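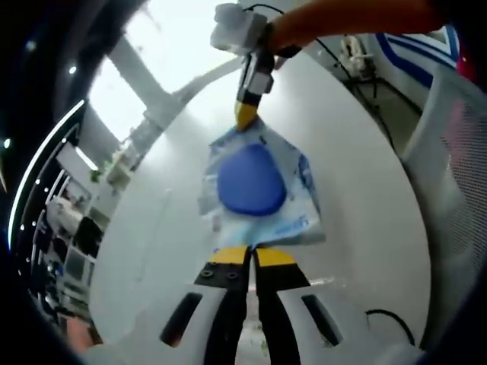 If it's still in the bag it isn't yours yet, was how my sister put it, on the phone, with her blinker going. Throw it out or send it back. She had a turn to make. She'd call me later.

She didn't call later.

So I had the blue thing. Flat, roundish, blue all the way through as far as I could tell. In its clear bag with the blue printing down by the corner, and my glasses in the car, and the car three flights down. Dad's kitchen. The drawer left of the stove, the one that never shut.

I should say about the drawer. Everybody has a drawer. Dad had a drawer and then the drawer had children. Left of the stove, under the phone, the whole bottom of the hall closet, and a shoebox on the shoebox. Everything in there still in its bag. He'd buy a thing and not open it. Washers in a bag. Felt feet for chairs, in a bag, and the chairs scraping the floor for years right over top of them. A key ring. Hooks with the sticky backs, gone brown. A rubber something. Two of the same rubber something.

Opening it uses it up, he told me once. I was ten. I'd asked for the yo-yo.

Anyway. Movers at four. It was already past one.

The apartment was over on Goodall, the Clorkley Building, top floor rear, and the super wanted it broom clean or he kept the deposit, and the deposit was 800 dollars, and I wanted it. Not going to pretend I didn't. I had told my sister we would split it and she'd said keep it, you're doing the work, in the voice where it means remember this.

Boxes. I'd bought the wrong tape. The cheap kind that splits down the middle and you lose the end and you pick at it with your thumbnail going around and around the roll. Kitchen done except the drawers. Bedroom done. Bathroom I'd just swept into a trash bag with my arm, eyes half shut. Front room, the couch was going to the curb, the lamp was going to me, the books were going to the church, all except the Damano catalogs, which I couldn't work out.

He kept all of them. Damano Mail Order, Rundura, with the fold-out order sheet in the middle. He'd circle things. Ball point. Little circles very neat, like a bank teller. Then half the time he'd cross the circle out.

I sat down on the floor with them, which was a mistake. You can't sit down on a day like that.

I was looking for the blue thing. I'll admit it. I'd put it in my shirt pocket and it kept crackling every time I bent over, that stiff little bag, and I thought, well it's in here, it has to be in here, he sent off for it. I'd find the circle. Then I'd know what it was and could throw it out like a person.

Things I found circled. A shoe horn. A light for reading in bed. A set of coasters. Coin holders. A plug for a tub. (Crossed out.) A puzzle of a lighthouse. A thing for getting the lids off jars, 49 cents, no kidding, in a catalog old enough that I'd have been in a crib. He'd written next to that one. He never wrote next to them. He'd written, for her hands.

Mom's hands were bad from pretty early on. I'd forgotten that. No, I hadn't forgotten, I'd put it someplace. She used to hold a jar against her stomach and turn it with the flat of her wrist and if you went to help she'd swing the jar away from you. I can do it. Pickles all down the front of her.

I took the bag out of my pocket and looked at it again. Could it be that. A grip for lids. It was flat enough. I pressed it through the plastic with my thumb and couldn't tell a thing, it was all crinkle. Could be that. Could be a coaster. Could be something for a sink.

I didn't open it. I don't know why I didn't, I had scissors right there.

One-fifty. Get up.

I did the hall closet fast. Coats on the bed, hangers in a bag, hangers all locked together like they do, swore at the hangers. Behind the coats the ironing board and behind the ironing board a paper sack from the hardware store, and in the sack more little bags. I didn't look. I did look. Picture wire. Cup hooks. Tiny hinges for some tiny door.

What door, Dad.

The phone rang then, the wall phone, I'd thought it was shut off already. Scared me half to death. It was the super. Was I going to be out by four. I said the movers were coming at four. He said that's not what he asked. I said I'd be out. He said did I want the window screens, they were my father's, he'd bought them himself. I said were they still in the bag and he said what.

Took the screens. I don't have windows that size.

Then the neighbor across the hall with the door open a crack, the chain on. She wanted to know if I was the son or the other one. I said I was the son. I don't know who the other one is. She said he'd fixed her cabinet, the winter before last, he came over in his slippers with a little bag, tore it open with his teeth and put the thing on her cabinet, and it hadn't squeaked since.

I said, he opened it?

With his teeth, she said.

What was it?

She didn't know. A little thing. You want to see? And she shut the door to get the chain off and then opened it all the way, and I stood in her kitchen with my shirt crackling while she swung the cabinet back and forth. Not a sound. Back and forth. She was very proud of it. There was a bit of clear something on the inside corner, like a drop. I said that's great. I said he did a nice job.

She said he did the whole floor. The man at the end, his toilet. The girl with the baby, he put the covers in all her outlets and wouldn't take a cent. He'd stand there in the door and say I think I have one of those.

I think I have one of those. That I could hear.

He never fixed anything at our house. I want that in here. We had a back step that wobbled until we sold the place, you learned to step over it, my sister still steps high going out of any door. And all that time the drawer. It made me mad for a minute, there in her kitchen. Then it was twenty past and I had to go.

I asked her did she need anything. I hadn't meant to. I said I've got hooks, I've got felt feet. She thought about it. She said feet would be nice.

So that's what I did with the last hour and it was dumb, I still had the stove to wipe. I went down the hall with the shoebox. I knocked. The man at the end took picture wire and all the washers and talked to me for much too long about his knees, he was past 70 and wanted me to guess. The girl with the baby wasn't a girl and the baby could walk. It went straight for the box with both hands. She took cup hooks, she took the night light, she held up the tiny hinges and said oh these are so cute, what are they for, and I said I've no idea, take them.

Somebody on the second floor I'd never seen before got the two rubber somethings and knew right away what they were and told me and I've forgotten.

Nobody asked for the blue one. I didn't show it around either. It was in my pocket, it wasn't in the box.

Movers came at ten of. Of course they did. Two guys and a hand truck and they'd double parked, so everything was now, now, now. Couch down, bed down, boxes down, the tape letting go on the stairs and the saucepans coming out. I wiped the stove with a sock. I swept with the dustpan becuase the broom had gone on the truck. The super stood in the middle of the front room and looked at the ceiling, the one place I hadn't touched, and said okay.

He'd mail the check.

I had the catalogs under my arm. I'd kept those and I'd let the books go, so figure that out. I sat in the car with the screens sticking through from the back seat, one corner in my neck, and got my glasses out of the visor. Then the bag out of my pocket. It had gone soft from being carried around all day. And I had the glasses on and I could have just read the printing.

My phone went. My sister. She wanted to know did I get everything out, and I said yes, and she said did you toss that blue thing, and I said what do you think Mom used for jars, after. After her hands.

She said Dad opened them. Every night before he went to work, he'd go down the shelf and loosen all the lids. Didn't you know that?

There was a truck behind me leaning on the horn, wanting the spot. I put the bag up in the visor with the glasses case and pulled out.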